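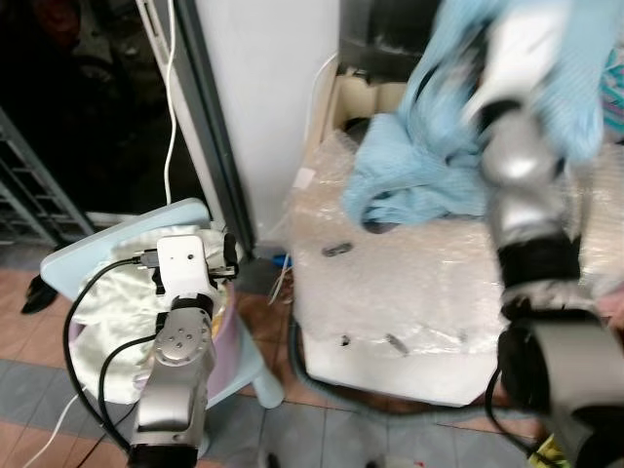

Taburete azul claro con el barreño rosa y la tela blanca dentro.

Incidencia 757 - Reserva lavandería Kitdale, no deja confirmar turno
Estado: abierta
Asignada a: Iker Palacios

9:40 Fiorella Parisi avisa de que el calendario de turnos carga pero el botón Confirmar se queda gris. Le pasa en el móvil y en el portátil. Otros vecinos igual.

9:55 Reproducido con mi usuario. Solo en Kitdale, en Priltcombe se reserva sin problema. Borrar caché no cambia nada.

10:20 Miro el log. Error 217 cada vez que se elige franja, "zona horaria no válida". Ayer por la tarde no salía, he buscado hacia atrás y el primero es de las 23:04.

10:35 Pregunto a Tsung-han si tocaron algo anoche. Dice que subieron la versión nueva del módulo Siu, pero que en pruebas iba bien. Le pido el fichero de config de las dos sedes.

11:10 Comparados. En Kitdale el campo de zona viene vacio, en Priltcombe no. Lo relleno a mano y reinicio el servicio.

11:18 Botón activo otra vez. Pero las franjas salen corridas una hora, la de las 8 aparece a las 9. Mal.

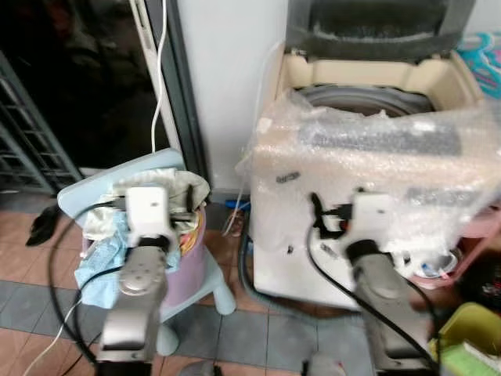

11:45 Lo de la hora era el cambio de marzo, el módulo lo aplica dos veces si la zona se mete a mano. Quito el ajuste manual, dejo el automático. Franjas bien.

12:05 Quedan 4 reservas duplicadas de esta mañana. Borradas las repetidas, aviso enviado a los afectados. Mei-kuen Lam contesta que la suya tampoco era a esa hora, corregida.

12:30 Ismail pregunta si afecta a los pagos. No, el cobro va aparte por Nukwood y ahi no hay errores. Le paso el extracto igualmente.

Pendiente:
- que Tsung-han meta la zona en la plantilla de instalación, si no en la próxima subida volvemos a lo mismo
- revisar el límite de 100 reservas por mes, Fiorella dice que le salta antes
- no cerrar hasta el Friday, perdón, viernes, por si vuelve el 217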